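How to Put Away Your Holiday Decorations So They're Easy to Find Next Year
By Gilmar Brandão 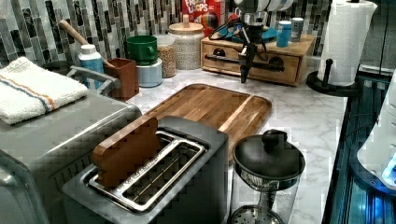 Toast in the toaster, with a wooden cutting board behind it.

Most people take their decorations down in one tired evening and put everything in whatever box is closest. Then the next season starts with an hour of untangling. If you set aside an afternoon and do the jobs in order, the next setup goes much faster.

What you'll need

Plastic bins with lids that latch. I use the 24-inch size from Bornberg, which fits on a standard closet shelf. Anything much bigger gets too heavy to carry up a ladder.
Tissue paper or clean packing paper
Stiff cardboard, cut into rectangles
Masking tape and a permanent marker
Small zip bags for hooks, fuses and spare bulbs
A soft, dry paintbrush for dusting

Step 1: Take pictures first

Before you touch anything, walk through the house and photograph each area on your phone. Get the mantel, the staircase, the front door and every side of the tree. Take a close shot of any spot where cords meet. Put the pictures in their own album and name it after the room. You will want these when you are standing in the hallway with a garland that seems a foot too short.

Step 2: Start with the ornaments

Clear a table and lay a bath towel over it. Take the ornaments off from the top of the tree down and set them on the towel, sorted by how breakable they are. Remove the hooks and drop them in a zip bag.

Dust each ornament with the dry paintbrush. Don't use water or glass cleaner on painted glass. Older finishes can lift right off.

Wrap the glass ones one at a time in tissue. Put the heaviest ornaments in the bottom of the bin, lay a sheet of cardboard over them, and build the next layer. Stop at 4 layers, even if there's room for more. Anything made with real food, such as salt dough or dried orange slices, goes in a sealed bag of its own, or gets thrown out. Mice will chew through a cardboard box for it.

Step 3: Test and wrap the lights

Plug in each string before you pack it. Replace dead bulbs now, while you still have the spares. If the cord is cracked or a socket is loose, throw the string away. Most hardware stores will take old strings for recycling in January.

To wrap, cut a notch in each end of a cardboard rectangle. Tuck the female end of the string into one notch and wind the lights around the board, not too tight. Finish with the plug end on the outside so you can test the string again without unwinding it. Write the length and the location on the cardboard: "Porch rail, left side."

The Liltach reels are a decent alternative if you have long outdoor runs. For short indoor strings, cardboard works just as well.

Step 4: Take the tree apart

For an artificial tree, fold the branches up toward the trunk, starting with the bottom section, and tie each section with a strip of cloth. The original box will probably be too small. A zippered tree bag is easier, or you can use an old sheet and rope.

Mark the sections with masking tape, A for the bottom, B for the next one up, and so on. Put the stand and its bolts in the same bag as section A.

For a real tree, siphon or sponge the water out of the stand before you move it. Lay a sheet on the floor and tip the tree onto it, then carry it out trunk first. Check with your town for the pickup dates. In Brisbridge the trucks come through twice, and trees with tinsel still on them get left at the curb.

Step 5: Wreaths and fabric

Store wreaths flat or hanging, never leaning. Stuff the bows with crumpled tissue to hold the loops open. Stockings, tree skirts and table runners should be washed or spot cleaned first, then dried completely. Candle wax stains come out more easily now than they will in eleven months.

Keep candles themselves out of the attic. A hall closet or a low basement shelf is better.

Step 6: Label by room

Label two sides of every bin and the lid. "Christmas" is not much help when there are nine bins that say it. Use the room and the main contents: "Living room, mantel garland and candle holders." Put a copy of the list inside too.

Pack one last bin with the things you need first, which for most homes means the extension cords, timers, ornament hooks, scissors and the tree stand key. Mark it OPEN FIRST and load it into storage last.

A note on older lights

If you have strings from before 2000, look for a safety tag near the plug. Without one, I'd retire them. I kept a set of my parents' Ekström bulbs for nearly 2 decades, and they now sit in a glass bowl on the bookshelf, unplugged.

Check the bins once in March for damp or signs of mice, and move any that feel clammy underneath.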